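Student Robotics Club, Household Tasks Project
Progress report to the Evangelista Fund, second period

The club asked the Fund for support to teach a robot arm small jobs in a home, starting with picking up, opening and putting away. In this period, which ended in February, we finished the training of the new members and began regular recording with the hand-held grippers.
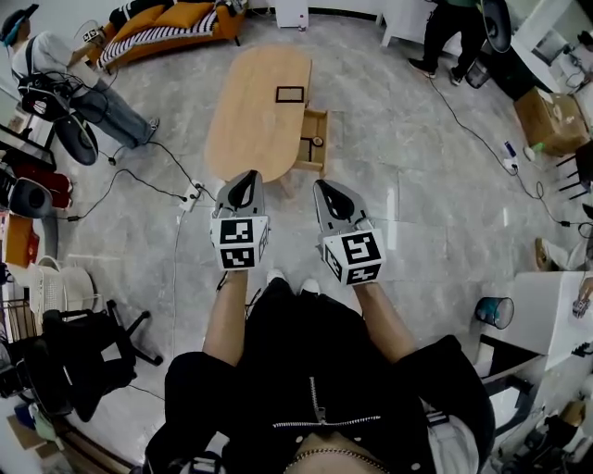
Submitted by Chepkoech Laizer, student project lead
Reviewed by Wanda Zamora, faculty advisor

1. Work done in this period

Our plan promised 1,000 demonstrations by the end of the period. We have recorded 973 which passed the check. The remaining ones will be finished in the first sessions of next month, and I do not expect that this changes the later dates.

The demonstrations are divided over 5 tasks. Opening and closing a drawer is complete. Lifting a picture frame from the table and laying it flat again is also complete. Moving a flat board with two grippers took longer than we planned. New members often closed one hand before the other was ready, and the board turned. We wrote a one-page guide for this task and we now ask each student to do it slowly for the first session.

Sessions are held in the club room, and several students record in the same session. Each student checks their own recordings before leaving, and a second student checks them again with the Cerkeo software. This rule was introduced after we lost one full evening of work to a wrong time setting.
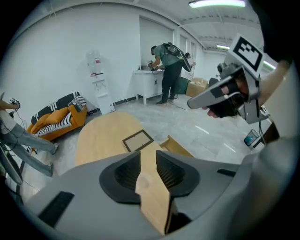

Two-gripper work with the flat board at the oval table.

2. Difficulties

The tracking of the markers is weaker when a student turns the wrist far to the side. We have repeated the affected recordings, and the guide now says how far to turn. Charging was also a problem. Two headsets could not be used for a full afternoon, and I should have reported this earlier.

3. Spending

From the equipment line we paid 300 dollars for replacement finger pads and cables from Sturari. The travel line has not been used. We ask to keep it for the student competition in Elow, where the team will present the drawer task.

4. Next period

We will complete the open demonstrations, train the first model on the drawer task, and test it on the arm in the teaching laboratory. Ms. Zamora has agreed to reserve the laboratory for two afternoons each week. The results of the first tests will be included in my next report, also if they are not good.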